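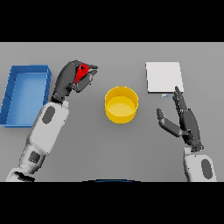
A rendered still from the Flurkwood sim: left hand holding the red piece, right hand open, yellow container between them.

Flurkwood Tabletop: two-handed pick and place demos

Reading time: 4 minutes

Hi, and thanks for looking in. I've been building this set in my spare time (and a fair bit of time that wasn't very spare) and it has reached the point where other people keep asking for a copy, so it needs a proper README. I'll keep adding to it as questions come in.

## What you get

There are 1,000 demonstrations in the main release, all simulated, all with the same pair of arms and the same kind of grey table. I drove every one of them myself through the Rudd teleop rig, so if you notice that the robot has a funny habit of coming in high and then dropping its wrist at the last second, that's me. Sorry! I do it with real cups too.

On top of those there are 75 held-out episodes for checking your policy. Please don't train on them. I know it's tempting when you're short on data, but the numbers stop meaning anything and then we can't compare notes.

Each episode folder holds:

- the rendered video, one camera, looking down at the table from the front
- joint positions for both arms and both hands
- the commands I sent (these are not the same as the joint positions, please read the bit on lag further down)
- object poses from the simulator
- a one-line instruction in plain English
- a small notes file, usually blank

The video has black bars top and bottom. I render wide and pad to a fixed shape because the Salach loader wants it that way. If your own loader doesn't care, crop them off and save yourself the pixels.

## The tasks

There are 4 task families. The names are the folder names, so they're short.

**drop**: pick up the small piece and put it in the named container. The instruction says which one, by colour. This is the biggest family and the one I'd start with.

**pass**: pick up with one hand, hand over to the other, then put down. Much harder than it sounds. My first batch of these was awful and I threw the lot out.

**place**: set the piece down on the white pad. Anywhere on the pad counts.

**shift**: move a container without tipping it. The tray is easy to shove and the yellow one is not, especially if you grab it near the rim.

Start positions are shuffled for every episode. The blue tray sometimes sits so far to the left that the camera doesn't catch the whole of it, and I've left those in. A policy that panics when it can't see a full tray isn't much use to me. If you'd like them gone, filter on `tray_in_view` in the index file.

## How I collected it

Mostly between 8 pm and whenever my hands got tired. A session is one task family, one long run, with a reset after each go. I watch the render on a monitor while I drive, the same view that gets saved, so you and your model are seeing what I saw. I did try a headset for a while in February but it made me seasick and the demos weren't any better.

Both arms are live the whole time, even when the task only needs one of them. In a lot of episodes one hand does the work and the other just hangs about, open, fingers up. That idle hand is real recorded data and it drifts a bit, as my own hand was drifting. Some people mask it out. I leave it in, but I weight it down during training and that seems to help.

An episode is kept if the simulator's own check says the task was done at the last step. Fumbles along the way are fine — I like them, in fact, and there are plenty where the piece slips and I have another go. Those recoveries turned out to be worth more to my policy than the tidy ones. If you only want clean runs, the index has a `regrasp` column.

## Known problems

Lag. Commands run 2 steps ahead of the joint positions. If you train on positions as targets without shifting them, your arms will look sleepy. There's a script, `align.py`, that sorts this out, and I really should have made it the default.

Finger contact is soft. When a hand closes on the small red piece, the thumb and fingertips can sink into it slightly. You won't spot it in the video much but you will in the poses. I've tried stiffer contact settings and the piece shoots across the table like a wet watermelon seed, so soft it stays for now.

The lighting is boring. Everything is evenly lit with very little shadow, every single time. I wanted to get the motion right before fiddling with looks. If you're hoping to move to a real table you'll need to mess up the colours and brightness yourself, and even then I'd be careful. I haven't tried these on hardware and can't promise you anything.

Colours are a giveaway. There aren't many objects and they're all bright, so a lazy model can learn "yellow means container" and skip the instruction altogether. The held-out set mixes up the wording a little but it won't catch this properly. I'm working on a version with swapped colours.

One driver. It's all me, as I said. My style, my handedness, my bad habits. A second person's demos would be brilliant and I'd happily merge them.

## Getting started

Unpack it, point `FLURK_ROOT` at the folder, and run `check_index.py`. It goes through every episode and grumbles if a file is missing or the lengths don't match. It's slow on a laptop, so go make a cup of tea.

After that, `play.py` with an episode number will show you the video with the hand positions plotted underneath. Please watch a few before you train anything! I've lost whole weekends to bugs that would have jumped out at me in the first clip.

If you use Diken for training, there's a config in `configs/` that works as it is on the **drop** family. For **pass** you'll want longer action chunks, and I'd turn the learning rate down as well.

## Using and sharing

Use it for whatever you like, research or otherwise, and tell people where you got it. If you change the episodes and pass them on, please give your version a different name so I don't get bug reports for things I've never seen.

Found something odd? Open an issue with the episode number and the step. "The left hand looks weird" is a fair complaint but I need to know where to look.

## To do

- swapped-colour version of **drop** and **place**
- make `align.py` the default
- more **pass** episodes with the right hand starting
- fix the typo in the **shift** instructions ("contianer", it's in quite a few of them)

Related

Flurkwood scene files and object models
Rudd teleop rig: setup notes
Salach loader: padding and frame sizes
Training with Diken on small demo sets
Changes since the first release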